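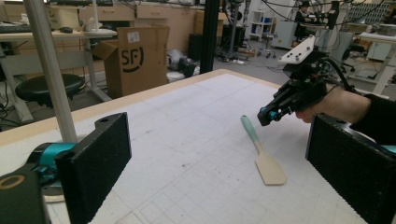 Spatula on the gridded mat, big white table

Search the help pages Go Advanced

Okard Neighbours > House and Home > Floors > Tiles

White floor tiles in a work room – live with them or cover them up?

Ghada Obeidat

We moved to the Hamdan end of town in June and the room I've claimed for bookbinding and general gluing has white floor tiles. My husband says they are "bright". They are bright in the way that a dentist's is bright.

My complaints, in order of how much I moan about them. Every thread and scrap of dark paper shows up from the doorway. Standing at the table for an afternoon makes my heels ache. And anything I drop either smashes or skids off under the shelves, where it joins the bone folder I lost in the first week.

The landlord will let me put something on top as long as it lifts up again when we go. No glue, no screws, no paint. I've been quoted 269 for a cut-to-size vinyl sheet from Vunent, fitting not included, and a friend swears by foam squares that lock together. Budget is 300 at the very outside, and I'd like some of that left over for board and linen.

Has anyone covered tiles like these and been glad of it a year on? Also, how do you get dried PVA out of grout, asking for the person who put it there.

Karim Kanaan

I did the vinyl sheet over tiles in our last place. Some thoughts, not all cheerful.

The grout lines come through. Not on day one, when you are pleased with yourself and inviting people in to look, but by the following spring ours had a very faint set of squares across it. A thicker cushioned sheet is better for this, and so is a layer of lining paper underneath if your joints are shallow. If they're deep, you want a proper underlay, and then your door won't open. Measure the gap under the door before you spend anything. I say this as a man who has taken a door off its hinges at eleven at night.

For the heels, I'd forget the whole floor and buy one decent standing mat for the side of the table where you work. The sort sold for shop counters. Mine was 19 in a closing-down sale and I have been insufferable about it ever since.

Dried PVA: warm water on a rag, leave the rag sitting on the blob while you have a cup of tea, then lift it with a plastic scraper. Old toothbrush for the grout itself. Don't use a metal blade, you'll mark the glaze and lose your deposit over a dab of glue.
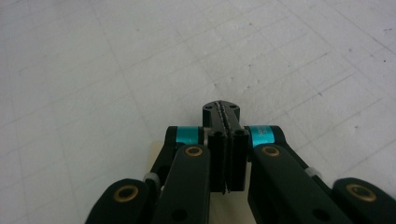

Black gripper, white tiled floor behind

Scraps on white tiles are a nuisance, agreed, but you do find the needle you dropped. On our speckled vinyl I used to find them with my foot.

triralwood

carpet

Ghada Obeidat

Thank you Karim. I've measured the door and there is room for a sheet of paper and a positive attitude, so vinyl is out. Going for the standing mat, plus a washable rug in front of the shelves to stop things escaping. The glue came up with the tea method, though it took two cups.

Triralwood, carpet and bookbinding paste have met before in this family and we don't discuss it.

triralwood

fair enough. i meant carpet tiles, the loose ones. you just chuck out the one with the paste on. my mum's hall has had 1000 things spilt on it and she keeps a stack of spares behind the sofa. check they're thinner than your door gap though

Filed under: floor tiles, renting, craft rooms, glue and other regrets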